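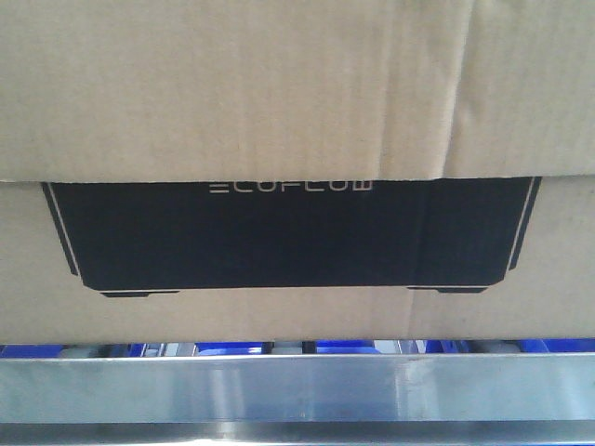

Fixed camera or wrist camera for checking box flaps before the gripper comes in?

Posted by flapjack_cell in Automation > Grippers and Vision

Hi all! I've been having a great time building a small box handling bench at Rotcombe, where we unpack returned goods, and I've reached the point where I have to choose a camera setup. I'd love to hear from people who have tried both.

The job is simple to describe. A shipping carton gets placed at the station, the arm has to find the loose top flap, fold it out of the way, and then a second tool reaches in. Most of our cartons are plain brown corrugated, but plenty have big printed graphics on the front panel, and that's where things get interesting. With an ECOFLOW box, for example, the flap hangs down over the top of a large black product silhouette. The flap edge is tan against black there, so it's super easy to find. Move out to the margins, where the panel is bare cardboard, and it's tan on tan with only a thin shadow to work from.

What I've got on the bench:

- a fixed camera, 3000 lumens of panel light overhead, nothing fancy
- a Rirnimar wrist camera, on loan until April
- a Pomare parallel gripper with soft pads, and a Brondine suction tool with two cups

The fixed camera gives me a lovely steady view and my edge finder loves it. The wrist camera gets much closer, but every approach angle changes the shadow under the flap, and a crease in the cardboard can look just like an edge. There's also a shiny metal rail below the box that throws reflections of whatever is behind it, and the wrist camera picks up different reflections on every move.

So which would you go with? And does the answer change depending on whether I grip the flap or use suction? I'm leaning toward the Pomare gripper because it's so fun to watch, but I know that's a terrible reason.

Edited to add: cycle time isn't critical. If a box takes 15 seconds I'm happy.

tan_on_tan

Oh, this is a fun one! I spent most of last winter on nearly the same job and ended up using both cameras, but with very different amounts of trust in each.

Start with the fixed camera and let it do the finding. You already know where the box will be, give or take, so crop hard. Cut the rail out of the image completely. You don't need anything below the bottom edge of the carton to find a flap near the top of it, and reflections can't fool an algorithm that never sees them.

Then fit one straight line across the full width instead of looking for local edges. The black print helps you a lot here, even though it doesn't reach the sides. Get a strong fit in the middle where the contrast is good, extend it outward, and use the weak shadow at the margins only to confirm. A vertical crease won't bother a fit that only accepts near-horizontal lines. What a crease can do is put the two sides of the flap at slightly different angles, so allow the line one bend and see if the fit improves. On my bench that took care of most of the bad picks.

One caution about printed graphics: thin light lines inside dark artwork are wonderful edges as far as software is concerned. Outlines, logos, all of it. If the lettering sits right up by the flap, your finder may happily lock onto the top or bottom of the text. I masked by looking for the tan-to-dark change going downward and threw out everything else.

As for lighting, try turning off the overhead panel and putting one low-cost bar light high up at a steep angle. More light flattened everything out for me. A longer shadow under the flap was worth far more than brightness, and it made the bare cardboard areas so much nicer to work with.

On the tool, I'd go suction for the first lift and fingers for the fold. Corrugated leaks a bit, so run the cups with more flow than you think, and stay off the crease. Once the flap stands away from the panel by a finger's thickness, the gripper can get behind it easily. Going in with fingers first means you have to hit a gap you can barely see, and I crushed a lot of edges that way (great sound, bad results).

I do still use the wrist camera, just for one quick look after the lift to check that the flap moved. Same pose every time, same exposure every time. It's really good at that!

boxwrangler3000

Suction. Fixed camera. Done.

We ran a Brondine tool on cartons for a while and the cups were fine as long as we wiped the dust off them. Cardboard dust gets everywhere. Clean them every Friday at least.

slow_and_level

I'm going to stick up for the wrist camera a little. Everything above works great if your boxes arrive level and square to the camera. If someone sets one down turned a few degrees, a fixed view will still find the line, but you lose depth, and depth is what decides whether the cups seal or just bump the cardboard.

You could get around that with a contact check on the arm: move in slowly, stop on touch, then pull vacuum. If your controller can do a decent soft stop, you may not need a second camera at all. If it can't, keep the Rirnimar and take two pictures from slightly different positions before the approach. With 15 seconds to play with, you've got loads of time.

I haven't used the Pomare gripper on flaps, only on trays, so take this with some salt, but soft pads wore quickly on raw cut edges with the gripper I had before it. Harder fingertips with a thin rubber strip lasted longer and were easy to replace.

flapjack_cell

Thank you, these are brilliant. I moved the light over lunch and the shadow under the flap is already much stronger at the sides. Cropping out the rail now. I'm going to try cups first and fingers second next, and I'll post the fit settings here once I've run a proper stack of mixed boxes through it - plain ones too, so we can see how it does without any print to help.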